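From: Seija Leinonen
To: Trondgate Toy Swap list
Date: Sat 13 August
Subject: Re: Display stands and foam for the table

Quick one before I go out, sorry, answering in bits.

> Seija, you said in May you'd look into what to put under the small
> plush. Last time they slid about on the bare tables and two ended up
> on the floor. Also are we still using those wire racks from Pollberg?
> I've got 8 of them in the garage and would love the space back.
> And can somebody tell me if the stand with the bar is any good or
> should I send it back to Barrera.

1. Foam. Yes, get the white sheet. One big piece per table, not the tiles, the tiles creep apart. It does mark, grey smudges mostly, and it shows every speck. I can live with that. Tape the corners at the back, beige tape is fine on a pale table top. Leave a bit of wood showing all round or people lean on the edge and drag the whole lot with them.

2. The stand. Black oval tray, low rim, thin rod up the back with a bar across. I'd keep it. Hooks over the bar for anything with a loop, tray for the little bits (bows, spare ribbons, clips). Doesn't take up much table either. Put it at the back, toys in front.

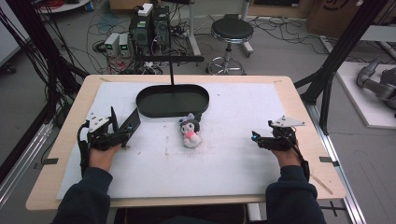 3. Wire racks. No. Bin or give away. Juruston might want them for the book stall, ask before you load the car.

4. Colours. The black and white plush with the pink on the chest looks well against the white foam, the dark hood does all the work. Pale ones I'm less sure of. If you're bringing cream rabbits again maybe put a bit of felt under, anything with some colour in it.

5. Crumbs!! Please no biscuits at the tables this time. Foam holds on to them and brushing just moves them from one end to the other. Lint roller works better than a brush, or take the sheet outside and shake it. I've had one sheet that never came clean at the front edge, which is where everybody has their elbows of course. 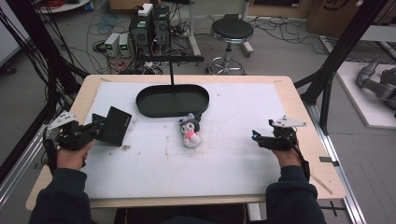
Same goes for tea. There's a side table for cups, use it.

6. Numbers. We have 17 tables booked and I've got 379 toys on the list, so about 22 a table if it's even, it wont be. Big bears go on the floor on a blanket. Small ones stand up, faces to the front, with a gap between so people can pick one up without knocking its neighbour over.

Whoever has the second roll of tape please bring it, mine is nearly gone. And price stickers go on a tag, never on the fur, we had that conversaton already.

Can do the foam order Monday if I hear from you all before then. Off now — bus.

Seija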